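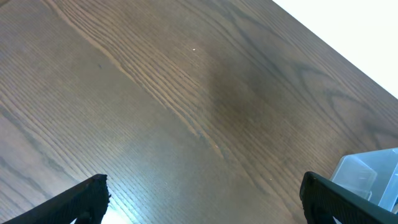 Helpers wanted for a home-built robot arm, Clostby

We are looking for two people to join the Aquino build, a tabletop robot arm being put together in a shared workshop on the Hurness side of Clostby. The arm moves and the gripper opens and closes on command. Most of what is left is wiring, tuning and a lot of patient testing.

One place is for someone who can solder neatly and read a simple circuit diagram. The other is for someone who writes a bit of Python and doesn't mind running the same pick-up test all evening with small changes to the settings. You don't need to have worked on a robot before.

We meet on Wednesday evenings, 7 pm until the building shuts, and we'd like you to come for at least eight sessions. Some weeks are slow — parts come by post from Pisetden and we wait for them.

This is unpaid. Bench fees are covered, and tea and travel by bus within Clostby are paid back if you keep your ticket. Tools are shared. Bring your own safety glasses if you wear prescription lenses, otherwise there are pairs on the hook by the door.

The next jobs are:

Rerouting the wrist camera cable
Trying softer pads on the gripper fingers
Writing up the 138 test grips logged so far
Fitting a stop button within reach of both chairs

You must be over 16. The workshop is up one flight of stairs and there is no lift.

To apply, leave a note in the Aquino tray at the front desk or use the contact form on the workshop page. Say which place you want, what you have made or mended lately, and when you could start. Places stay open until January.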